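Talking amaryllis with the grower behind Telo Bulbs

I drove out to Telo on a Monday morning in October, mostly because my own amaryllis hadn't bloomed in two years and I wanted somebody to tell me why. The owner laughed before I'd finished the question.

"You're cutting the leaves off, aren't you?" she said. (I was.) "Leave them on all summer. That's how the bulb feeds itself."

She potted 3,610 bulbs this fall, and 400 of those are Rulano, a short, dark red one she's crazy about. I asked about Belex, the striped kind I keep killing, and she made a face. "It rots if you look at it wrong. Keep the top third of the bulb out of the soil and go easy on the water until you see green."

What about pots? "Smaller than you think! An inch of space on each side, and something heavy, or the whole thing tips over in bloom."

She gives hers eight weeks in a cool, dark room with no water at all, then brings them back into the light in batches so there's color from Thanksgiving on. The Cordeiro whites go last. "Those are for February, when everybody's sick of gray."

I bought two Rulanos and, against her advice, another Belex.
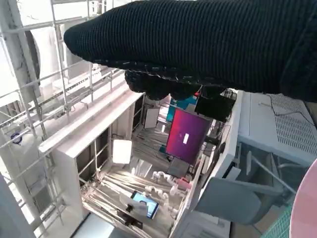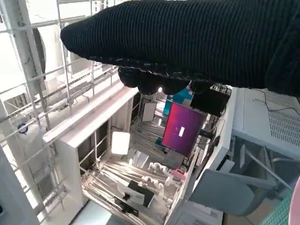
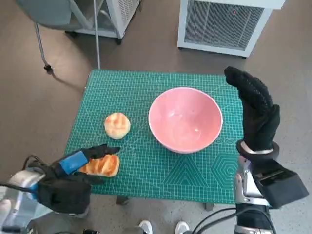
After the flowers fade

"Cut the stalk, keep the leaves, put it in your sunniest window," she told me. Once the nights stay above 50 degrees, hers go outside in part shade, and she feeds them every couple of weeks until August.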